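Last updated 2019-06-17

Search the newsletter
Search term... Go

From the shop floor: the big reshelving, and why Middlemarch moved

Well, we did it. After talking about it since last September I finally pulled the classics off the back wall at Relach Books and put them somewhere people can reach them without a stool. I'm writing this with a sore shoulder and a very large coffee, so forgive me if I ramble (more than usual, I mean).

The old arrangement was my own fault. When I took over the shop I put everything in strict alphabetical order by author, whatever the format, and was very proud of myself. What that gets you is a tall Brontë hardcover next to a tiny Brontë paperback next to a Brontë in a slipcase that can't be slid out with one hand. The paperbacks fell in behind the big books and stayed there. I found three copies of Cranford back there that I'd reordered twice because I thought we were out!

So now the paperbacks are along the left as you come in, still A to Z, and the hardcovers and gift editions have the two bays by the window, out of direct sun. Middlemarch has gone from the top shelf to waist height. It's a heavy book and I've had it land on my foot.

We also did a proper stock count while everything was on the floor, the first since I bought the place. The total for classics came to 1,346 books, and the whole shop is at 2,740 if you leave out the secondhand boxes. I would have guessed half that. My sister says this explains the electric bill, but I don't see how.
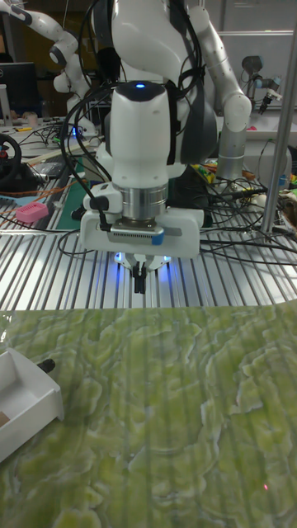
Can I still order a classic if it isn't on the shelf?

Ask at the counter or send an email and I'll put it on the next order, with no deposit for anything in paperback. Most titles take a few days, and the fancier cloth editions can take a couple of weeks, depending on whether the distributor has them or only says it does.

While I'm on the subject of orders - the Woletex cloth-bound set is still coming. I know I said that last time. There are 19 titles in the set and so far I've been sent 8, and they are lovely, with good thick paper and type you can read without holding the book up to a lamp. Persuasion and The Woman in White are in. Bleak House isn't, and that's the one most of you asked for, naturally. If your name is on my list I'll call you when your book is here, so please don't make a special trip on a hunch.

Now, the reading group. We finished The Tenant of Wildfell Hall and opinion was split right down the middle of the table. Glenys Pomare thought the diary section was the best thing we've read all year and wanted another hundred pages of it. I was with her until the last few chapters, when I started wishing Gilbert would just stay home. Apolline Royer had read it in French first and brought that copy along, and we spent almost an hour on how different the two openings felt - no complaints from me, that was my favorite part of the evening.

Next up is Silas Marner, which is short, and I chose it for exactly that reason after some of you had words with me about Dombey and Son. Any edition is fine. The Jivura paperback is the cheapest one I carry and has decent notes at the back, but skip the introduction until you're done, it gives away the child and the gold and pretty much everything else. The Texier edition has no notes but bigger print. I've got plenty of both.

Two small things before I go back to the boxes. The secondhand cart is staying outside under the awning for the summer, same prices as before, and yes, you can still swap two for one as long as the covers are attached. And if you borrowed my own marked-up copy of Villette (green cover, coffee ring, a lot of rude pencil about Dr. John), I'd love to have it back sometime. No questions asked.

Come by and tell me what you think of the new shelves, especially if you can't find something. I've already walked over to the wrong wall for Trollope more times than I'd like to admit.

Recent items
Silas Marner: when we're meeting and what to bring
Wuthering Heights, five covers compared
A few kind words for Anthony Trollope
Gift wrapping is back at the counter
What we read over the winter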